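Taller > Pinzas y efectores > Dedos en cuña Sanura

Dedos en cuña Sanura, juego de dos (versión para tela)

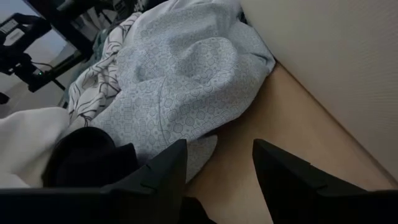 Empecé a hacer estos dedos para mí, que conste. Tengo el brazo montado en el taller compartido de Halim y me había empeñado en que me doblara la ropa (sí, ya sé, todo el mundo empieza por ahí), y con los dedos planos que traía de serie no había manera: empujaban la tela por la mesa como una pala quitanieves. Así que abrí el CAD, dibujé una cuña con la punta estrecha y me puse a imprimir. ¡Y a reimprimir! Van 7 versiones, y la que vendo es la última.

La idea es muy simple. La punta es casi plana y entra bien por debajo de un borde o pellizca un pliegue sin necesidad de bajar la muñeca hasta rozar el tablero. La parte de fuera baja inclinada y lleva un escalón pequeño que uso de tope cuando los monto. Abajo se ensancha en una base grande, que es donde va toda la tornillería. Los hago en negro mate, porque con el filamento brillante la cámara de muñeca me veía reflejos por todas partes y el seguimiento se volvía loco.

¿Qué tal van? Con algodón fino y estampado, de maravilla. Con sábanas viejas también, aunque si el montón está muy apretado a veces se lleva dos capas de golpe. Con punto grueso regular, no os voy a engañar: ahí recomiendo pegar una tira de silicona en la cara interior (va en la bolsita, la cortáis a medida). Para toallas mojadas ni lo intentéis, que Faizal Liem lo probó en su casa y acabó con el motor de la pinza pidiendo clemencia.

Faizal, por cierto, es quien me ha escrito el perfil para Skillomance, el programita con el que grabamos las demostraciones. Lo dejé funcionando toda una tarde de noviembre y de ahí salieron 1.569 intentos de agarre en el registro, de los cuales 1.553 tienen los datos completos. Los otros se quedaron a medias por un cable mal crimpado (mío). Si queréis el perfil, os lo paso con el pedido.

Qué viene en la bolsa:
- dedo izquierdo y dedo derecho, ya lijados
- tornillos y arandelas
- tira de silicona
- una hojita con el orden de montaje

Encajan en la pinza Clulten sin tocar nada. Para otras pinzas escribidme antes con la separación entre agujeros y os digo si puedo adaptar la base, que normalmente es cambiar un par de cotas. El juego sale por 43 euros con envío normal.

Un consejo de montaje: apretad primero los tornillos de abajo con la pinza abierta, cerradla despacito a mano y mirad que las puntas se toquen parejas antes de dar el último apriete. Si una queda más alta, aflojad y poned una arandela debajo de la otra.

Ahora mismo imprimo por tandas, la próxima sale el lunes 17 de febrero. Si os corre prisa, ponedlo en el mensaje y miro lo que me queda en el cajón.

Etiquetas: pinzas, impresión 3D, manipulación de tela, brazo casero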